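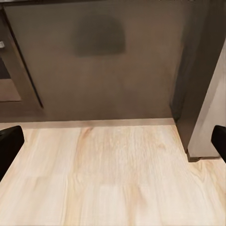
Soup Night is back, and it's bigger!

The long tables are coming out again this Friday for the second Soup Night at Trutora Hall, and if last year's turnout is anything to go by, you'll want to get there early. Doors open at 5:30 p.m. and the ladles start moving at 6.

Last year 155 people came through on a night of sideways rain, and the lentil was gone by 6:40. This time the cooks are planning for a much larger crowd. As of this morning 478 people had put their names on the sign-up sheet at the library, and there is still room for more (the hall has agreed to open the side room and the covered porch, so don't let that number scare you off).

There will be eleven soups in all. The returning favorites are the smoky split pea, the chicken and dumpling, and the cold-weather borscht that had people scraping the pot. New this year are a peanut and sweet potato soup from the lunch crew at Suvarna, the little restaurant on Mill Street, and a tomato and white bean from Clilletti, which is also baking all the bread. All of it! That means seeded rolls, rye, and a corn bread without wheat flour for anyone who needs it. The bakery ovens will be going from 3 a.m. on the day.

Bowls are $2 each, and kids under six eat free. Bring your own bowl and spoon if you can. There will be a stack of spares by the door, but it was a short stack last year and it went fast.

Money from the night goes toward the new kitchen at the hall, where the old stove has been down to one dependable burner since spring. The goal is $4000, and a good part of that is already in hand thanks to the plant sale in May. Anything left over will go to the school breakfast shelf.
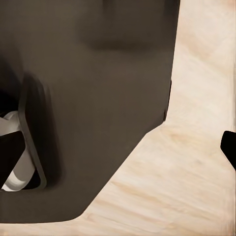 Lempi Nieminen would like to see the evening happen more than once a year, and said that soup is the one meal where a stranger can sit down late and still be fed. She is bringing her salmon soup again, with plenty of dill, and has promised to make a double batch after running out before her own family got a bowl.

There's music too. The string trio Aser will play from 6:30 until the pots are empty, mostly fiddle tunes and a few old waltzes, and the floor near the stage will be kept clear for anyone who feels like dancing between bowls. Last year that turned out to be nearly everyone under ten and a surprising number of their grandparents.

Parking behind the hall fills up quickly. The church lot across the road is open for the evening, and the number 9 bus stops right at the corner until 10 p.m.

Still want to bring a pot? There are two spots left, both on the vegetarian table. Cooks should drop off between 4 and 5 p.m. at the back door, with a card listing everything in the soup, including the stock. Slow cookers are welcome, but please tape your name to the lid as well as the base. One orphaned lid from last year is still sitting at the front desk, and its owner is warmly invited to come and get it.
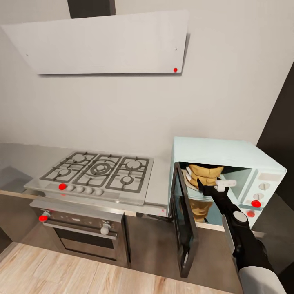
A gas cooktop with five burners under a white range hood.

Sign-up sheets stay out at the library until noon on the day, and walk-ins are welcome all evening.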